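**Wrist joint drifting after cable swap, bench cell 3**

**tallowpeg** wrote:

Looking for ideas on our bench cell. One arm on a table, Braltik controller, handles long parts by the end and sets them down. We replaced the cable that hangs off the arm in July, and since then the wrist comes back a little off after a full set of moves. Put it at zero, run the set, send it to zero again, and the mark on the last joint doesn't line up. The error is always in the same direction.

Done so far:

- reseated both ends of the new cable
- checked the base bolts, all tight
- reloaded the joint offsets from the backup
- ran the set with no part, and the drift is still there but smaller

The controller throws fault 292 now and then. My manual is the old Aguirre print and the fault list stops before that.

**Millrace_Ed** wrote:

292 on the Braltik is a position mismatch on a joint. It compares what it asked for with what came back. It won't tell you which joint unless you open the detail page, second tab.

How is the new cable tied? If it's shorter than the old one or clipped too close to the wrist, it pulls at the end of travel. We had that on a unit at the Juddale shop. Moved one clip and the fault went away.

**tallowpeg** wrote:

Detail page says joint 6. The cable is the same part number as the old one. I left a loop in it by the wrist housing. Photo of the setup below, with the handle we use as a test part on the table. 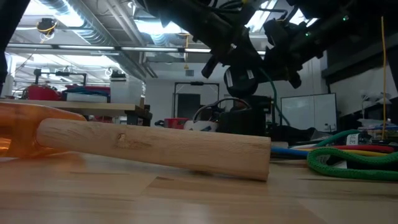

*Bench cell, test handle on the table, new cable hanging by the wrist housing*

Ignore the colored cords on the table, they aren't wired to anything on the arm.

**Millrace_Ed** wrote:

Slack looks okay to me in that position. What matters is the far end of the move, with the wrist turned all the way over. Jog it there slowly by hand and watch the cable.

**osk_relay** wrote:

I don't think it's the cable. If it were pulling, you'd get the same error with and without a part. You said it's smaller with no part, so the load matters. My guess is the payload setting. When you reloaded the offsets from backup, did it bring back the old payload too? On the Braltik those sit in the same file.

**Millrace_Ed** wrote:

Payload set wrong gives you sag while it holds the part. It doesn't leave the joint off when it's back at zero with nothing in it. I'd still look at the cable first, it's the thing that changed.

**osk_relay** wrote:

The backup changed too. He reloaded it.

**tallowpeg** wrote:

The drift was there before I reloaded, so it can't be only the backup. But I checked, and the payload was set to the old tool, which was lighter. I've corrected it. Drift with a part is now the same as with no part. Fault 292 still shows up.

**gondora_nights** wrote:

We run four of these at Gondora. After any work on that cable, we take the cover off joint 6 and check the small encoder plug inside. It sits right behind where you put your hand to feed the cable through, and it's easy to knock half out. It will still read, but it drops counts when the wrist moves fast. That would fit a drift in one direction if your fast moves all go the same way.

Steps we use:

1. Power off at the cabinet and lock it out. Wait 30 seconds before touching anything.
2. Support the wrist. Ours drops a little when the brake lets go.
3. Take out the 3 cover screws. They are short, so don't mix them with the ones from joint 5.
4. Push the plug in until the latch clicks. Look at the latch, don't go by feel.
5. Put the cover on, power up, redo zero on that joint only.
6. Run the set slow once, then at normal speed.

**Millrace_Ed** wrote:

Good list. I'd add, check the cover gasket before closing. A pinched one will hold the cover off the housing and the screws will back out.

**tallowpeg** wrote:

Took the cover off. The plug was in, but the latch was not over the lip. Pushed it home, redid zero on 6, one slow run and then ten at speed. Mark lines up after every one and no 292 so far. Gasket was flat on one side, so I ordered another.

I also moved the clip back a little from the wrist. With it turned all the way over, the cable was tighter than I would like.

**osk_relay** wrote:

Save a new backup now, with the right payload in it, or you'll load the old one again next time.

**tallowpeg** wrote:

Saved and labeled Aug 15, 2018. Old one is off the controller. I'll post again if the fault comes back after the new gasket goes in.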